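From: Seren Prothero
To: Clornley Folk and Acoustic list
Date: 1 January 2022
Subject: Re: Slow session in the new year?

Happy new year, all! I've been meaning to answer Efa properly since she wrote, so I'm doing it with a cup of tea and last night's tunes still going round my head.

Efa Vaughan wrote:
> Is the slow session at Usby coming back? I've had my fiddle
> eighteen months and can manage maybe 11 tunes if nobody
> rushes me. The last session I went to was lovely to listen
> to but I didn't play a note. Also, does anyone have the
> Taheri tune book, or is it out of print?

It is coming back, Efa, and 11 tunes is plenty! When I first went I had four, and one of those was in the wrong key. We start again on the second Tuesday, half past seven, upstairs at Usby. Whoever starts a tune sets the speed and we play it four times through, so there's time to pick up the B part even if you've never heard it.

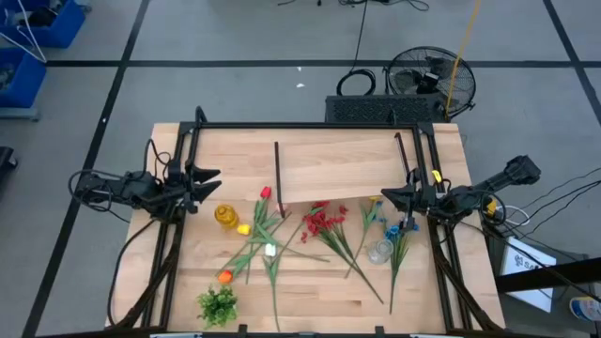 Flowers and a wooden tabletop.

The tune book is still about. The first printing was only 50 copies and they went in a weekend, but there was a second one in July with the misprints in the jigs put right (most of them – watch bar six of the second one in G, which should go down to the D). It has 63 tunes, all with chords, and the slow airs at the back are worth having on their own. I've got a spare you can borrow.

Several people have written to me off list about one other thing, so I'll put it here for everybody.

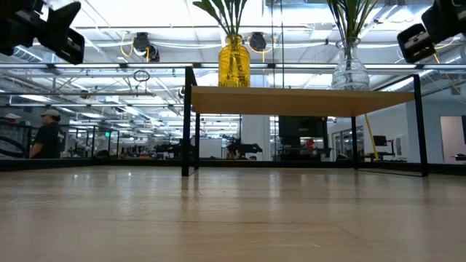 Do I have to read music to come to the slow session?
About half of us don't. We play by ear first and pass the dots round afterwards for anyone who wants them, and you're welcome to record on your phone and learn it at home.

Now, the bit I'm really excited about. Urix have said they'll come and play for us in the spring! I saw them in the back bar at Clornley, two fiddles, a concertina and a bouzouki, and I have never heard a set of polkas go off like it. The concertina player took the last one up a tone with no warning and the whole room yelled. They're happy to do a workshop in the afternoon as well, for up to 20 people, any instrument.
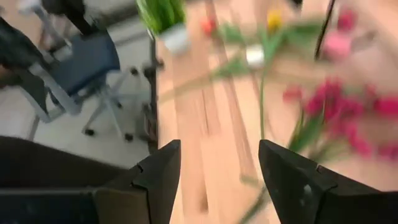
I'd like to put the workshop on the same day as the evening concert so that people coming by train only have to make one trip. The last train back is early, so we might start the music at seven. Shout if that's awkward for you.

We also need somebody with a decent pair of microphones, as ours crackle. The singers can manage without but the bouzouki gets lost past the third row.

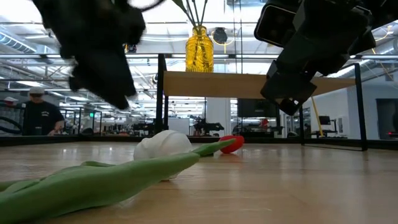

Efa, if you tell me which tunes you've got I'll make sure we play a few of them on the first night. Bring the fiddle even if you only mean to listen – there's always a chair near the window where you can play quietly along.

Seren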